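4 Looking after the writing surface

This section applies to all Lunwood dry-wipe boards, including the small framed boards supplied with the household planner set. Boards bought before 2008 have a painted surface and should be cleaned with water only.

4.1 Before first use

1. Peel the clear film from the front of the board. Start at a corner and pull slowly.
2. Wipe the surface with a dry cloth.
3. Write a short line in an area you will not miss and leave it for a minute.
4. Wipe the line off. If a mark remains, some of the film is still in place.

Note: Keep the film off the floor. It is slippery underfoot.

4.2 Everyday cleaning

1. Wipe the board with the felt pad after each use.
2. Once a week, go over it with a soft cloth dampened with warm water.
3. Dry it with a second cloth, working from the top down.

Do not use scouring powder, wire wool or kitchen cream cleaner. Scratches hold ink and cannot be polished out.

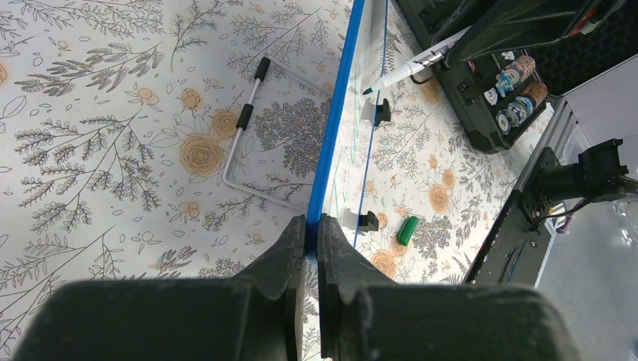
Ink left on the board for several weeks sets hard and the felt pad will not move it. Use Ramell board fluid (part 671, not supplied). Pale colours are the ones most often missed when wiping, and thin green strokes like these are easy to overlook on a glossy white face, so tilt the board towards a window before you put the fluid away. Keep the fluid off coloured frames such as the blue one shown, as it can dull the finish. If you are cleaning on a table, put a towel over any printed cloth first.

To remove old ink:

1. Open a window.
2. Put a little fluid on a folded cloth. Do not spray it at the board.
3. Rub in small circles for 33 seconds, then turn the cloth to a clean side.
4. Repeat until no colour comes away.
5. Rinse with plain water and dry.

CAUTION: Board fluid is flammable. Keep it away from cookers, heaters and candles, and out of the reach of children.

4.3 Permanent marker

Draw over the permanent line with an ordinary dry-wipe pen, covering it fully, and wipe both away while the ink is still wet. You may need to do this two or three times. If a shadow is left, go on to the fluid as in 4.2.

4.4 Replacement parts

Felt pads wear out after 600 or so wipes. Change the pad when the felt goes shiny. Pads and corner caps can be ordered from Kuderitz Spares; give the board size printed on your receipt.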